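Search posts and people Go

Redirects thread! I moved a store to a new web address in April and I'm still finding crumbs under the couch, so let me get all of this out of my head.

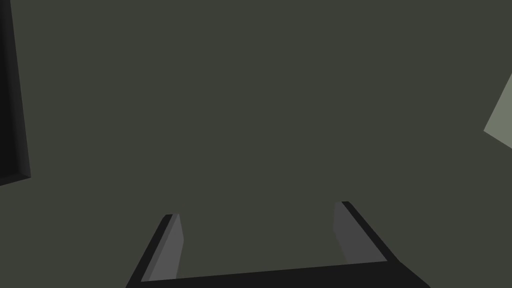 The store is Orakzai Supply, they sell parts and odds and ends to people who build things in garages, and their old site had 3000 pages that search engines knew about. When you move that many pages, every old address has to point at the new one that does the same job. Look at how the left finger on that gripper leans in toward the middle, with the gray pad along its inner side. I want an old page to lean that way, right at one particular spot on the new site. What I inherited was every old page pointing at the home page.

So about that. The last developer had set up one rule: anything old goes to the front door. Feels tidy. Visitors hate it. You click on a result for a specific hinge and you land on a big banner about free shipping, and you leave.

Search engines aren't crazy about it either. In my experience a pile of unrelated pages all sent to the home page gets treated pretty much like a pile of missing pages. You don't get to keep whatever those pages had earned.

First thing I did was get a list of every old address. Sounds easy! The old host was Sturnimden and they'd already shut down the control panel, so no export for me. I pieced it together from an old sitemap, the analytics account and a spreadsheet the owner kept for taxes (bless that spreadsheet).

Then I ran the whole list through Pullance, the crawler I use for this stuff. You feed it addresses and it tells you where each one ends up and how many hops it took to get there. It's ugly and slow and I love it.

Result: 795 dead ends. Those weren't even making it to the home page. They had capital letters in them, and the one big rule only matched lowercase. So "/Brackets/Steel" was gone and "/brackets/steel" was fine, and all the old printed catalogs use the capitals.

If you take one thing from this thread, test your old addresses with the capitals exactly the way they used to be. Copy and paste them. Don't retype them, your fingers will fix things without asking you.

Next up was chains. The store had moved once before, years back, from one shop system to another. So some links went old old site to old site to new site to home page. Four stops for a person looking for a drawer slide.

I flattened all of those. Each old old address now goes straight to the final page in one jump. It's boring work and there's no trick to it, you sort the list and keep going until lunch.

Somebody always asks if you can get a machine to match the pages. Sort of? I matched on product code first and that took care of most of them. Then I matched on page title, and I read every one of those matches myself, and I'm glad I did, because the title match had sent "left hand" parts to "right hand" parts all over the place.

Whatever was left I did by hand with coffee. Discontinued products went to the closest category if there was a sensible one. If there wasn't, I let the page say it was gone. People get so scared of a "gone" page! It's okay! The product is gone!

Small detour, category pages. There were 80 on the old site and the new site has 30. The owner wanted to merge them and I agreed with most of it. But there was a washers page that had been getting visits forever, and on the new site washers got folded into "Fasteners & More."

I asked for the washers page back. We had a polite argument — two phone calls' worth — and I got it back. Nobody types "fasteners and more" into a search box. They type washers.

Okay, the host. The new site is on Trudusis, and their redirect tool caps how many rules you can upload in one file. It doesn't warn you. It takes the first chunk, says "Success" in green, and drops the rest on the floor.

I found that out on a Monday morning when the owner forwarded me a customer email that just said "your website is broke." I'd checked the top of my list after the upload and it all worked. I had not checked the bottom. Check the bottom.

Splitting the file fixed it. Support was nice about it, and they did say the limit is in the help pages. I went and looked and it is, under "Getting started," in a paragraph about something else.

Other stuff I forgot and had to go back for:

— image addresses (the old photos were getting visits from image search and I'd ignored them completely)
— PDF instruction sheets, which live on forums forever
— the version of the site with www in front
— the QR code on the packing slip

The QR code was the painful one. It goes to a page called "thanks2" that didn't show up in the sitemap, analytics or the tax spreadsheet. I only knew it existed because I ordered a set of casters for my own workbench.

Traffic report, for the people who only want that part. It dropped right after the move, sat there being depressing for weeks, and then started creeping back once the real page to page redirects were in. It isn't all the way back. The washers page is doing great though.

Could some of it be an update on the search engine's side? Sure. I can't prove my redirects did it and I'd be suspicious of anybody who says they can prove theirs. I changed a lot of things in a short time and the line went up.

Please don't turn the redirects off after a few months, by the way. I get asked this by every single client. Leave them. They cost you next to nothing and there's some guy out there with a bookmark from ages ago who buys a box of hinges twice a year.

Also keep paying for the old domain name! I've seen one lapse and get picked up by a stranger, and then all your careful redirects are gone because you don't own the place they start from.

A couple of people asked for my spreadsheet layout. Four columns: old address, new address, how I matched it, and a notes column that is mostly me complaining. I'll clean up the notes and post a blank copy later this week.

Going to go check the bottom of the file one more time.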